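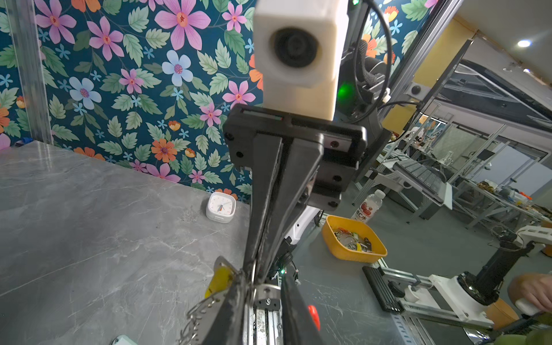 Zerkgate town hall to charge for lost keys

15 Aug 2020

Anyone who loses a key to a town allotment shed in Zerkgate will now pay $60 to replace it, up from $2, the parks office said in a notice taped to a shed that several gardeners could not get into.

The old fee was set when the sheds had padlocks from the hardware store. In June the town switched to locks made by Idon, whose keys can be copied only at the company's shop in Nepia, 80 miles away. The shop is open mornings.

The town handed out 100 new keys with the locks. It has declined to say how many are left, describing the matter as "under review." The notice asks gardeners to look in their coat pockets first.

Members of the Kosach Lane plots, who grow mostly squash and complaints, have asked for a spare key to be kept at the library. The parks office said it liked the idea and had kept one there until July, when it was lent out.

Fees can be paid at the town hall counter, by check only. Gardeners who find an old key after paying for a new one will get a refund of $2.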